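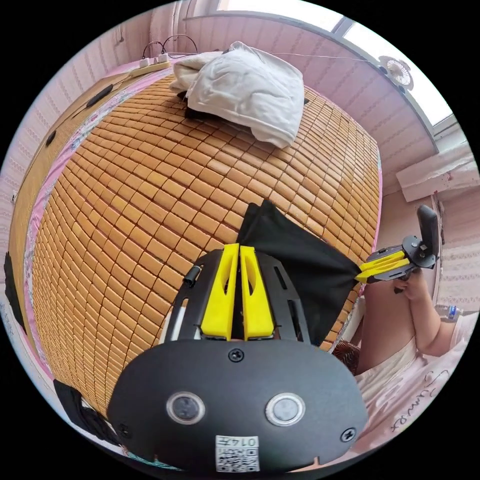

Minutes of the open day planning and review meeting

Date: 2 March 2024
Place: Meeting room, Savberg workshop building
Chair: Mirta Bustos
Minutes: Xiomara Ridgeway
Also present: two members of the data team, one representative of Trivwood, one representative of Kowalczyk (items 3 to 5 only)
Apologies: Flornau

1. Minutes of the previous meeting

The February minutes were accepted with one correction. Under item 4, "finger wear" should read "finger alignment." The action on spare screws for the housings is closed. The action on visitor insurance stays open and is carried to item 6.

2. Report on the open day

M. Bustos reported. Attendance at the sign-in desk was 178. Visitors were taken through in groups of 8, with a short talk at the start of each round. The talk ran over its time in the morning rounds and was shortened after the break. Several groups asked to stay longer at the cloth station, and the later rounds were held up as a result.

The parking arrangement worked. The signs to the side entrance did not, and a number of visitors came in through the loading door. New signs are to be ordered before the next date.

3. Cloth handling demonstration

The demonstration used hand-held grippers with yellow fingers, working on a piece of black fabric over a bed with a bamboo tile mat. The fabric is taken by one gripper near an edge and by the other at a corner, then drawn out between the two until it is taut. Visitors were told that the same motion, recorded many times by people, is used to train the arms in the main hall.

Points raised:

3.1 Fabric color. Trivwood asked whether a lighter fabric would be easier for visitors to follow from the back of the group. The data team prefers to keep the black piece for now, as the first set of recordings used it. A second piece in a light color will be tried separately and logged under its own heading.

3.2 Surface. The tile mat has a visible pattern and gives good contrast with the cloth. Kowalczyk noted that thin fabric can catch in the gaps between tiles when it is dragged flat. Agreed to lift before pulling and to add this to the operator sheet.

3.3 Grip on corners. Operators reported that a corner is easier to hold if the fingers close on it from the side. Pinching from above was less reliable in the afternoon rounds. No measurements were taken, so this is recorded as operator opinion.

3.4 Visitor trials. A total of 36 visitors tried the grippers themselves. Most closed the fingers too early on the first attempt. The data team does not intend to keep any of the visitor trials as training material. X. Ridgeway asked that this be stated on the sign at the station, as two visitors had asked about it.

3.5 Labels. Each gripper is to be signed out by the number on its housing label. This was done at the start of the day but lapsed after lunch. The sign-out sheet will be moved next to the charging shelf.

4. Main hall demonstration

The arm demonstration ran in every round but one. The missed round followed a controller restart, which took nearly 3 minutes, and the group was moved on to the next station. The log has been sent to Kowalczyk, who will check it against the software version installed in February.

Trivwood asked for the folding sequence to be shown at normal speed. It is currently run slow for safety with visitors close to the barrier. M. Bustos said the speed would stay as it is unless the barrier is moved back. The representative of Trivwood will send a floor plan with a proposed line.

5. Questions from visitors

The question cards were read out. The most common subjects were cost, whether the system can handle bed linen, and how long an operator needs to learn the work. It was agreed that no prices would be given at open days. The answer on bed linen is that single small pieces are being worked on and full sheets have not been attempted.

Kowalczyk left the meeting after this item.

6. Visitor insurance

The current cover includes visitors in the main hall but does not mention trials with hand-held equipment. X. Ridgeway has written to the broker and has no reply yet. Until there is a reply, trials are to be supervised one to one.

7. Any other business

Flornau has asked by letter for a private visit with a small group. Agreed in principle, cloth station only. Date to be settled by email.

Actions

M. Bustos: order signs for the side entrance; reply to Flornau.
X. Ridgeway: follow up with the broker; wording for the cloth station sign; move the sign-out sheet.
Data team: light fabric trial; add the lifting step to the operator sheet.
Kowalczyk: check the controller log.
Trivwood: floor plan for the barrier.

The next meeting will be called when the broker has replied.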